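Slide 9 – Coats before shirts

Pick up from the wardrobe slide. Do-yoon Chae covered built-in closets, so skip those and go straight to open racks.

Main point: a rack in a small room gets used every day, so it has to stay easy to reach. Long coats need clear space down to the shelf. Shirts can share a rail with them – just keep each on its own hanger.

Mention the Brivgate survey: 919 of 1,006 renters hang coats outside a closet. Pause for questions on cost. Sang-wook Ra has the Gasteck price list.

Next slide is shoes. 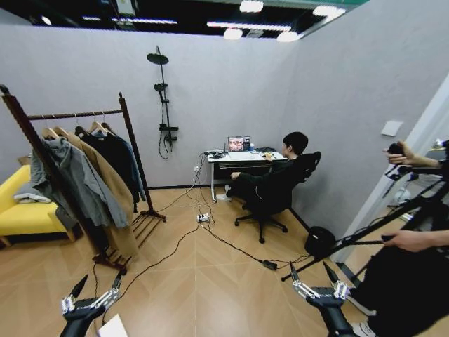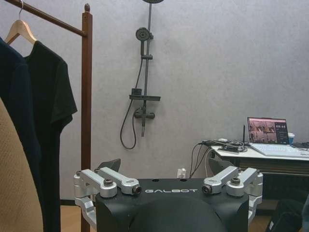 Slide 9: wooden racks with clothes on hangers, gray walls behind.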